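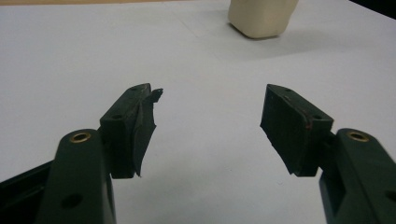 Rosângela Holanda는 우리 중간 발표 글에 댓글을 달아, 자리를 맡아 두는 사람을 나무라기 전에 왜 맡아 두게 되는지부터 물어봐야 한다고 했다. 점심을 먹고 오면 앉을 데가 없으니 다들 가방을 두고 나간다는 것이다. 이 댓글을 읽고 조원들이 다시 모여 설문 문항을 고쳤다. 최종 보고서는 고친 문항을 기준으로 썼다.

열람실 좌석 이용 실태와 개선안
지역사회 문제 탐구 수업 최종 보고서
제출일 2018-03-13

1. 주제를 정한 과정

처음에는 Rangel관 매점의 대기 줄을 다루려고 했다. 그런데 매점이 겨울방학 동안 운영 시간을 줄이는 바람에 관찰할 수 있는 날이 별로 없었다. 그래서 같은 건물 위층의 열람실로 주제를 바꿨다. 열람실은 방학에도 열려 있었고 조원 모두가 평소에 쓰는 곳이라 접근하기 쉬웠다.

열람실 좌석은 200석이다. 시험 기간이 아니어도 오후가 되면 빈자리를 찾기 어렵다는 말이 많은데, 막상 들어가 보면 사람 없이 책이나 겉옷만 놓인 자리가 눈에 띈다. 우리는 이런 자리를 '비운 자리'라고 부르기로 했다.

2. 조사 방법

관찰과 설문을 함께 했다. 관찰은 2주 동안 오전과 오후에 한 번씩 열람실을 돌면서 좌석 배치도에 표시하는 방식으로 했다. 물건은 있는데 사람이 없는 자리에는 세모를, 물건도 사람도 없는 자리에는 동그라미를 그렸다. 자리 주인이 누구인지는 기록하지 않았다.

첫 주 배치도에는 창가 쪽 좌석 번호가 예전 것으로 되어 있어서 나중에 새 번호로 옮겨 적었다. 옮기면서 표시가 겹친 칸은 집계에서 뺐다.

설문은 열람실 출입구 옆에서 종이로 받았다. 원래 문항은 "자리를 맡아 두는 행동을 어떻게 생각하십니까"로 시작했는데, 답이 거의 다 나쁘다는 쪽으로 몰렸다. 고친 설문지는 자리를 비울 때 어디에 가는지, 얼마나 오래 비우는지, 짐을 두고 가는 이유가 무엇인지를 먼저 묻는다.

3. 결과

비운 자리는 점심시간 직후에 가장 많았고, 저녁으로 갈수록 줄었다. 콘센트가 있는 벽 쪽 자리가 가운데 자리보다 오래 비어 있었다. 노트북을 쓰는 사람이 이 자리를 한번 잡으면 놓치지 않으려 하는 것으로 보인다.

짐을 두고 가는 이유로는 돌아왔을 때 자리가 없을까 봐서라는 답이 제일 많았다. 짐이 무겁다는 답도 예상보다 많았다. 사물함이 학기 단위로만 배정되어서 하루만 쓰려는 사람은 신청할 수가 없다. 우리는 이 부분을 생각하지 못하고 있었다.

자유 의견에는 난방이 약하다는 이야기, 의자 끄는 소리가 크다는 이야기도 있었다. 주제와는 맞지 않지만 부록에 그대로 옮겨 두었다.

4. 다른 곳의 방식

Griltbridge 독서실은 자리를 비울 때 시각을 적은 종이 카드를 책상에 올려 두게 한다. 2시간이 지나면 직원이 짐을 보관대로 옮긴다. 전화로 물어보니 처음에는 항의가 있었지만 지금은 대부분 카드를 쓴다고 했다.

Poltum이라는 좌석 예약 앱도 살펴봤다. 휴대전화로 자리를 잡고 반납하는 방식이라 편해 보였으나 출입구에 단말기를 설치해야 해서 학생회 예산으로는 어렵다고 판단했다.

5. 개선안

우리 조의 제안은 2가지이다. 하나는 종이 카드를 시범으로 써 보는 것이고, 다른 하나는 사물함 일부를 하루 단위로 빌려주는 것이다. 카드는 콘센트 자리부터 시작하면 좋겠다. 사물함은 학생회가 열쇠를 관리할 수 있는지 확인이 필요해서 담당자에게 문의해 두었고 아직 답을 받지 못했다.

6. 아쉬운 점

방학에 조사했기 때문에 시험 기간의 모습은 담지 못했다. 댄스 동아리 Fundance의 공연 연습이 있던 날에는 복도에서 쉬던 부원들이 설문에 많이 참여해서 답이 한쪽으로 치우쳤을 수 있다. 5월에 같은 배치도로 다시 관찰할 계획이며, 그때는 저녁 시간도 한 번 넣기로 했다.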